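Learning to cook small again

Posted Mon 12 September by Vira Zinchenko

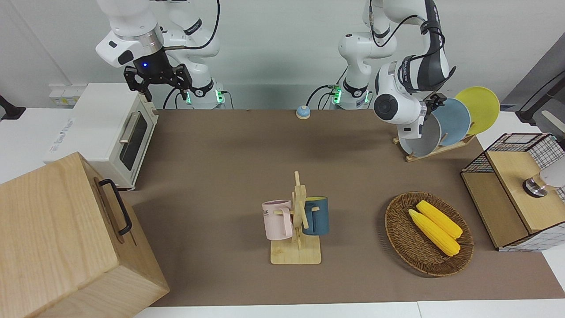 A white toaster oven and a few plates in a wooden rack.

When my daughter moved out in April, I continued to cook soup for a whole family. I come from people who measure soup by the bucket. My mother had a pot so big that my brother and I could both sit in it when we were little, and I think I learned the recipe for borscht together with the size of that pot. For many weeks I ate the same soup for breakfast and for dinner, and then I gave the rest to Merle McPhee next door, who was very polite about it until she asked me if I was perhaps feeling lonely.

I was a little lonely, yes. But mostly I did not know how to cook for one person. It is a separate skill and I never had it. I went from my mother's kitchen to a student kitchen with six girls in it, and from there to marriage. So at my age I am a beginner.

The first thing I changed was the oven. My big one takes 25 minutes to become hot, and I was heating all that air for one potato. Jolene Ormsby from my walking group told me she has not turned on her large oven since Christmas, she does everything in a toaster oven on the bench. I did not believe her, because in my head such an oven was only for toast and for old cheese sandwiches. She invited me to lunch and made a chicken leg with carrots and a small apple cake after it, and I went home and thought about this cake for two days.

Now I have learned some things, and I write them here for anybody who is in the same situation.

Small ovens are hot near the top. My first cake was black on the roof and like porridge inside. I put the shelf in the lowest place now, and I cover the cake with foil after 10 minutes. Also the temperature on the dial is more like an opinion. I bought a little thermometer which hangs from the shelf, and I trust only this.

Recipes cannot always be divided. You can halve the flour and the butter, but what is half of one egg? I tried to beat the egg and use half with a spoon, and the other half stood in the fridge in a cup until I was ashamed and threw it away. Yvette Hiebert, who used to cook in a school, told me to choose the recipe by the egg. One egg is the smallest unit, so find a cake which is made with one egg and stop fighting. She wrote me her own on the back of an envelope:

One egg, half a cup of sugar, half a cup of plain yoghurt, a quarter cup of oil, three quarters of a cup of self-raising flour, and the skin of a lemon. Mix it in this order. Bake it in a small loaf tin until a stick comes out clean.

I have made it with orange and also with poppy seeds. With poppy seeds it is nearly the taste of home, but only nearly, as the poppy seeds at my supermarket are sold in a very small jar and my grandmother would use the whole jar for one slice.

Vegetables are harder than cake. A cabbage is never for one person. I buy a half when they sell it by the half, and when they don't I make a plan before I cut it. The first evening I fry a piece in butter with caraway. The next day comes a salad with vinegar and apple. What remains I salt and press in a jar, and this can wait for me as long as it likes. Celery I have given up completely. I ask Merle if she has a stick, and she usually has.

About dumplings I have not changed my mind. Nobody can make eight dumplings. I still make the full quantity on a Sunday with the radio on, freeze them on a tray with space between them, and then put them in a bag. This is the one place where I allow myself to be my mother. Last time Kirsty Donnelly came to help me fold, and hers opened in the water, every one, but we ate them as a kind of soup with sour cream and she asked for the recipe of the soup.

The strangest part was the table. For some weeks I ate standing at the bench, from the pan, and I told myself it was practical as there was less to wash. Then my daughter telephoned during my dinner and asked why she could hear a fork scratching on metal. I took a plate after this. Now I sit down, also for an egg, and I pour the water in a proper glass. It takes longer and I am less hungry at nine o'clock in the evening – this was a surprise to me.

I would still like to learn a good small bread. All my loaves are too big, and the small ones come out like a stone with a nice smell. If you have a recipe for a loaf that one person can finish before it is dry, please write to me. No seeds on the top please, they get under my bridge.

Next time I will write about the pickled plums, if they are ready. I opened one jar last week and it was too early.

Print this page | E-mail this to a friend

Contact | Copyright Vira Zinchenko | Back to top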